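Vindelow Residents' Forum
Buildings and Common Spaces
Topic: Refinishing of reading room tables, proposed schedule

m_brunet
Posted Dec 16, 2018
Members are advised that the reading room tables are due for refinishing. The house rules provide for a hardwax oil finish, renewed every 2 years. The quotation from Stelport covers sanding and two coats. Comments are invited before the order is placed.
Mathis Brunet, Building Office

Pomare_M
I must register an objection. The November minutes record that the oil finish marked within weeks of the last treatment. A water-based varnish would cost $223 more and would require far less upkeep.
Mereana Pomare

eastwing3032
I support the oil. A varnished surface cannot be repaired in one spot — the entire top must be stripped.

m_brunet
The point regarding spot repair is correct. The office also notes that varnish was considered and declined when the tables were purchased.

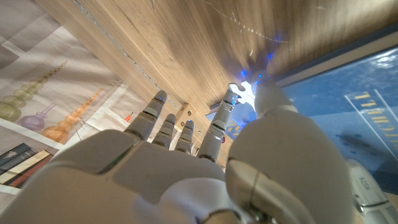
Pomare_M
Color should be settled before any finish is chosen. Several residents have asked for a dark walnut stain, which I cannot support in a room with north-facing windows. The light brown of the wood behind the white fingers is close to the shade I would propose, and a clear varnish would serve it well.

eastwing3032
I agree as to color and disagree as to varnish. Clear oil will give a similar tone.

m_brunet
Both positions are noted. Stelport will be asked to prepare one sample board in each finish, without stain. The boards will be left at the front desk for inspection, and the order will be held until residents have had an opportunity to respond.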